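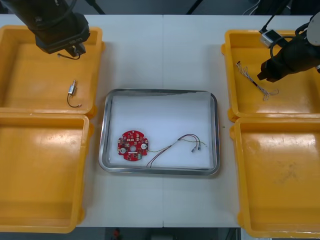
Two-arm sorting cell, yellow trays either side and the board in the steel tray.

Filed under: List archive > Shop practice > Small cells and benches

Re: Tray rules for two-arm benches, second draft

Hi all,

Tahmineh Shirazi wrote:
> I like most of the draft, but rule 4 bugs me. Why do we insist on one
> part type per tray when the arms can tell a motor from a wire bundle
> just fine? We lose half the table to trays. Also, who decides what
> counts as "loose wire"? At Beltbridge we'd fail that one every shift.

Fair points, and I've been chewing on them since lunch! Let me take the second one first because it's easier. Loose wire, to me, is any lead that can reach past the rim of its tray when you pull it out straight. You can check it with your fingers before the shift, no ruler, no argument. The red board in the photo is the sort of thing I had in mind. Its wires run off to the right in a big S, and whether that passes is a question of how far they go once you straighten them. So I'd rather we write the rule around reach and drop the word "loose" completely (Shirin Parsa suggested this in April and I should have listened then).

On rule 4, I'm going to dig my heels in a little. Yes, the arms can tell parts apart. People coming back from a break can't always, especially with small stuff, and the rule is really for them. When we ran mixed trays at Purkside we pulled 28 wrong parts out of a batch of 1000, and every one of them had been dropped in by hand. Same-color trays make it worse, so I'd add a line saying that if your trays all match, position has to mean something: parts to be sorted in the middle, sorted parts on the outside, left arm works left, right arm works right. Write it on a card and tape it up.

That brings me to the bit I'd like votes on. The draft says both arms stay out of the center tray unless one of them has "claimed" it. I think that's right but the wording is a mess. My try:

 Only one arm over the center tray at a time. The other one waits over
 its own side, gripper above the rims.

Nazanin, does that work with your Naylor setup, or do your arms park somewhere else? And would 2 seconds of waiting before the swap be okay for everybody? I know it adds up over 3000 picks. I still think it's cheap.

I'll fold in whatever comes back and send a third draft.

Roya Kordestani
Allmont

Related threads
- Tray rules for two-arm benches, first draft
- Parking positions: above the rim or off the table?
- Who signs the bench card?
- Taping down leads before pickup

Last updated: April, 4:40 pm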